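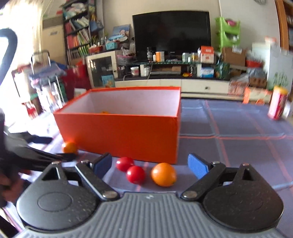 To: chores-list
Date: 2019-02-10
Subject: Re: Can anything on the market put the groceries away yet?

An earlier message said:

> I keep seeing clips of arms loading a box or folding a towel,
> and then I look at what is for sale and find vacuum cleaners.
> Is sorting fruit off a kitchen table solved or not? We have a
> packing bench at Fultadbridge with the same job on it, mixed
> produce into open boxes, and I'm being asked for a date.

Short answer: solved for one kind of fruit in a known place, open for a mixed pile on somebody's table. Longer answer follows, with the caveat that our figures come from one task and two finger designs.

The Grutura task is small on purpose. Oranges or mandarins, small tomatoes, a box with no lid, a cloth on the table. Pick each fruit, put it in the box, don't mark the skin. A child does it without being taught.

We have 3079 hand-guided picks logged, done by people holding the gripper themselves. People rarely drop anything. The policy trained on the first 1250 of those picks did well on a single orange with clear space on all sides and poorly on everything else. Adding the rest helped with tomatoes and did little for fruit that touches other fruit.
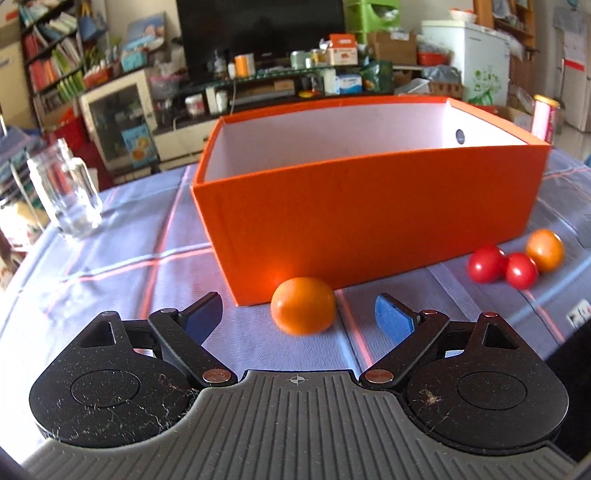 Fig. 1. Orange with clear space around it; the three small tomatoes sit together by the corner of the box.

The lone orange is the easy case. The pads can come down on either side, and a few millimeters of error at the wrist gets absorbed when they close. Grip force is not critical within a wide band. Tomatoes have a narrow band. Below it they roll out, above it the skin splits, and the band moves with ripeness. We have no ripeness estimate in the loop. The Clelano fingers carry a force sensor and ours do not, so expect their numbers on soft fruit to be better.

Clusters are harder still. To get a pad between two pieces of fruit you have to push one of them, and a pushed tomato goes where it likes. A person nudges, watches, and corrects mid-motion. Our controller replans after the motion ends, by which time the target has moved. 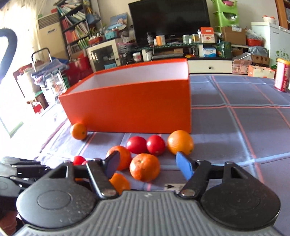 Fig. 2. Open jaws over clustered fruit, four oranges and three tomatoes, with the box beyond.

In the last round we ran 548 autonomous attempts on clustered layouts. I'll post the breakdown by failure type when the labels have been checked. The first 50 are checked, and the largest group there is "wrong fruit moved," ahead of "drop" and "skin damage."

On your bench: what helps you is that you control the layout. If the Iyengar tray feeder can present fruit singly, most of the problem goes away, and a plain pick cell with fixed grip force per product would do. That is old technology and I'd quote it without worry. If the fruit arrives in a heap, I would not give a date. We plan to repeat the clustered layouts in August with replanning during contact, and I'd wait for that.

Two questions back to you. What is the allowed damage rate on tomatoes, per box or per shift? And do the boxes stay put, or does someone slide them along while the arm is working? A moved box cost us more failed placements than I expected, and none of the grasp work fixes it.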